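Search this site
Search
Menu

Frequently asked questions about the citizens' assembly in Vemia

Last updated: 23/07/2021

What is the citizens' assembly?

It is a group of residents who meet to discuss one public question and give a written opinion to the municipal council. The question for this round is how the old tram line between Vemia and Sosen should be used. The council must answer the opinion in public, point by point, but it is free to decide differently.

Who can take part?

Every person who is at least 16 years old and is registered as resident in Vemia or Sosen. You do not need to be a citizen of the country. Elected councillors and their employed staff cannot be members.

How are the members chosen?

By lot. In March we sent 3,000 letters to addresses taken from the residents' register. We received 392 positive replies. From these replies the office makes a second draw, so that age, district and level of education are similar to the whole population. If you did not receive a letter, you cannot apply for this round, but you can send us a written contribution (see below).

Who organises the draw?

The draw is made by Gosis, an independent office which won the public tender. The council has no access to the names before the list is final. The method is explained in a document of 2 pages, which you can ask for at the information desk in the town hall.

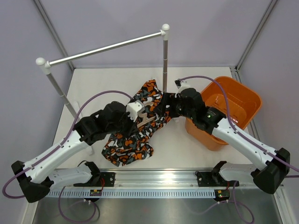

Will I be paid for my time?

Members receive a fixed allowance for each session. Travel by bus or train is paid back when you show the ticket. If you come by car, we pay only the parking. The allowance does not change your right to unemployment benefit, but you should inform your adviser before the first session.

I work in shifts. Must my employer let me go?

No, there is no such law at the moment. We can write a letter to your employer and ask for understanding. In the last round most employers agreed to this.

In which language are the sessions?

The sessions are in the official language. Interpretation is possible if you ask for it three weeks before. Please write also which dialect you speak, if this is important for understanding.

Can the public attend?

The opening and the closing session are open to everybody. The work in small groups is closed, and the minutes of it do not show who said what. Experts who speak to the assembly must publish their slides and say who pays them.

How do I send a written contribution?

Write no more than 3,000 characters and bring it to the town hall or put it in the box at the Tamayo library. You may also use the online form. Contributions without a name are accepted, but we cannot answer them. All texts are given to the members in the order in which they arrive.

What happens if I am chosen and later I cannot come?

Please tell us as soon as possible. There is a reserve list, and a person with a similar profile will be invited in your place. After the third session we do not replace members any more.

Was this page helpful? Yes / No
Shared 14 times
0 comments

This website uses cookies to count visits. Accept / Settings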